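Last updated: June

# Virk Kitchen Appliance Set

The Virk Kitchen Appliance Set is a collection of demonstrations recorded with the Drernside hand-held gripper kit, release 8 of the hardware. It covers ordinary kitchen appliance work: opening and closing doors, moving plates in and out, turning knobs, pressing buttons. It is sold by Drernside as a download on its own or bundled with the kit.

This README covers what is in the download, how the recordings were made, and what we know to be wrong with them. Read the last part before you buy if you plan to train on the left-hand data alone.

## What you get

- 1,125 recordings, each with head camera video and pose tracks for both grippers
- 142 task scripts in plain text, one per task
- Calibration files for every pair of grippers used
- A small loader for Python, with no outside dependencies apart from NumPy
- License text and a change log

Recordings are grouped by appliance, then by task. Each folder has a `task.txt` that gives the goal in one sentence and the start state of the appliance. If a recording and its script disagree, trust the recording and tell us.

## How it was recorded

Operators hold one gripper in each hand and do the task at a normal pace. No robot is involved at this stage. The gripper poses come from the marker cubes mounted on the grippers, tracked by the head camera, and are then smoothed with Narkell, our offline tracking tool. Raw tracks are included next to the smoothed ones, in case you want to use your own filter.

The two grippers in a pair don't have to match. The kit ships with a white set of curved fingers and a black set of jaws, and many operators prefer the curved fingers on the left for doors and handles and the jaws on the right for plates. The file `pair.json` in each folder says which was in which hand.

Appliances were placed at different heights on purpose. Counter height is the most common, but there is a floor-level group for the microwave tasks, recorded seated. It gives a steep downward view that most kitchen data lacks, and it was the group that early users asked us to extend.

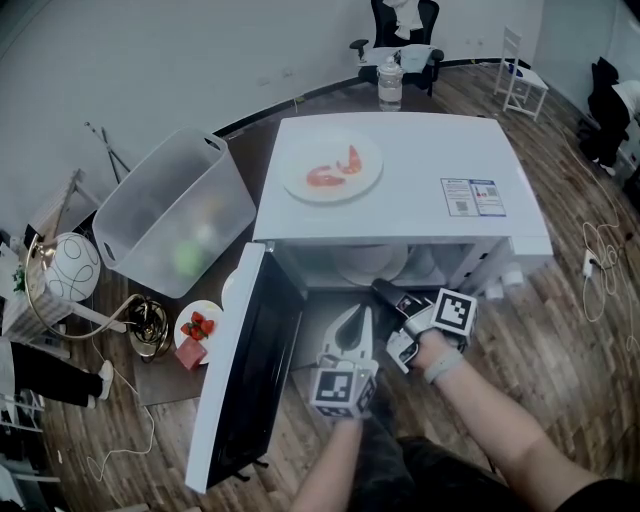 Backgrounds were left as they were. Rooms were not cleared or dressed before a session, and cables, furniture and other people's feet turn up in plenty of the video. If your method needs clean backgrounds, you will have to mask them yourself. We don't supply masks.

Food items are a mix of real and toy. The scripts don't record which is which, and we can't always tell from the video either. Don't use this set for anything that depends on the weight or softness of food.

## Loading

Unpack the archive and point the loader at the top folder:

 from virk import load
 data = load("virk_kitchen", group="microwave_floor")

Leave out `group` to load everything. On a machine with little memory, add `stream=True`. Streaming is slower at first and then fine.

Timestamps are in seconds from the start of each recording. Poses are given in the head camera's coordinates — not in room coordinates, a point that has caught several users out.

## Known problems

The left gripper's marker is sometimes hidden behind an open door. Narkell fills short gaps. Longer gaps are left empty and flagged in the `valid` column. There are 26 recordings where the left track is missing for more than half the length, and they are listed in `weak_left.txt`. We kept them in because the right-hand tracks are usable.

Shiny door panels can produce false marker hits. Most were removed by hand. If a pose jumps for a single step and comes back, treat it as one of these.

Finger opening width is less accurate on the black jaws than on the curved fingers when nearly closed. A fix is planned for the next release of the kit.

## Working with other hardware

The tracks have been converted for Vanitz arms, and a conversion script is in `tools/vanitz`. It handles reach limits and skips any recording the arm can't follow. For other arms, start from that script and change the limits at the top — the rest should carry over.

Report faults through the support page that came with your order, and include the folder name and the loader version.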